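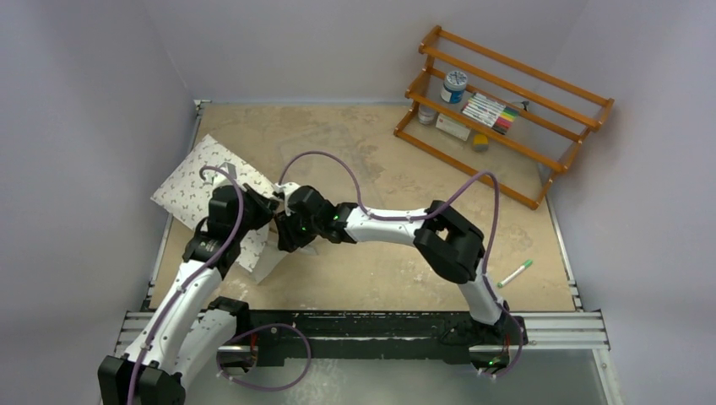

Fixing a gripper that faults out on the bakery bag task

Updated October 12, 2018. Tarek Zaki, Drikside bench notes

Short version: two-arm cell, bagging pastries, left gripper stops with an overcurrent fault while it holds the paper bag. Right arm keeps going. Bag gets dragged, pastries get dragged with it, sometimes the two wrists knock. We had this on and off since January and blamed the bag every time. Wasn't the bag. It was the cable, plus a grip limit set way too high.

You need: hex keys, small cable ties, flush cutters, a spare gripper cable if you have one. Calia open on the laptop with the log window up.

Before you touch anything

Hit the e-stop. Both arms. The stop in Calia is a software stop, it holds position with the motors live, so don't put your hand between the fingers on that one. Prop the forearm or hold it when you cut power, the elbow drops. I got a knuckle pinched doing this, not fun.

If the fingers are clamped on something, leave the thing there till power is off. Then back the fingers open by hand, slow. If they don't move with light pressure stop and look for a bit of paper in the slide.

Step 1. Read the log first

Don't clear the fault yet. Clearing wipes the joint angles and you want those. Write down wrist roll, wrist pitch and the gripper current at the moment it tripped. Ours tripped at 66 percent of rated current, every single time with the wrist rolled past the same angle. Same angle = cable. Random angles = probably the grip.

Step 2. Check the cable loop

Power off. Move the wrist by hand through its whole range and watch the purple cable where it goes over the gripper. It should never go tight. If it does the connector gets pulled sideways, the signal drops for an instant, and the driver thinks the fingers stalled and pushes harder. Then trip.

Cut the tie nearest the wrist. Only that one. Pull some slack up from the forearm and re-tie loose enough that the cable slides under it. Leave the ties at the elbow alone unless the cable is pinched there too.

Too much slack is also bad, a big loop can catch the other arm. Run the wrist through again and check the loop stays clear of the other gripper.

Step 3. Turn down the grip

Calia, gripper tab, hold limit. Ours was at 66, whoever set it up was thinking about jars. Paper needs nothing like that. Put it at 20. If the bag slips go up a little at a time. Save to the profile or it goes back on reboot!! Did that twice.

Step 4. Link the stops

This is the safety one, do not skip. Out of the box a fault on one arm doesn't stop the other. In the cell settings turn on paired stop. Test it: both arms moving slow with nothing on the table, fault one from the menu, the other should freeze right away. If it doesnt, don't run the cell. Call Ait Brahim, they did the wiring on ours and on the Grandasmont one.

Step 5. Slow rerun

Set speed to 15 percent. Bag, tray, tongs in the usual spots. Hand on the e-stop the whole time. Watch the cables, forget the pastry.
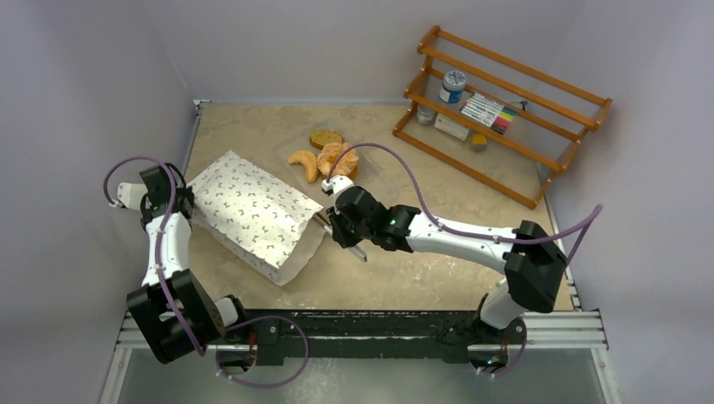
Pastry setup. Bag on its side by the left gripper, tray behind it, purple cable arching over the right gripper.

Do 17 cycles without a fault before you bring the speed back up. Any trip, start the count over and go back to step 2.

Still tripping?

Swap the gripper cables left to right. If the fault moves with the cable, bin the cable. If it stays on the same arm it's the driver board or the finger motor, and that's a seperate page.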